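Casutden opened its doors for the afternoon in November, and I went mostly for the coffee and stayed until they were stacking chairs. Up to 168 people came through, Dagmar Beneš told me at the door, and I believe it, going by how long I waited for the coatroom!

The hall is one big room full of work tables, and my favorite was the white one with the big dark gray tray on it. I'm a sucker for a good tray. Raised edges, matte finish, nothing fancy – and a bit of bright blue on all that gray just pops.

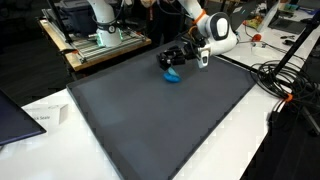 I've been looking for something like it for my craft corner at home, where beads and buttons end up under the radiator every single week. Mine's a flimsy old baking sheet from Gestel and it rattles like crazy.

I also loved how lived-in the place felt. One table had a laptop, a yellow and green package and a clear plastic container all sharing the space, and that's pretty much my kitchen counter on a good day. I could've poked around for hours (my feet disagreed). 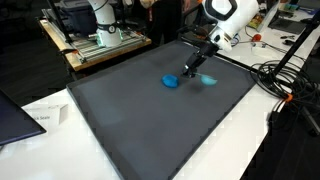 Juraj Hrubý thought I should forget the craft stores and try a restaurant supplier, and he swore the trays there last forever. Well, I'm going to look this weekend – and I'm bringing the button jar along to test the rim.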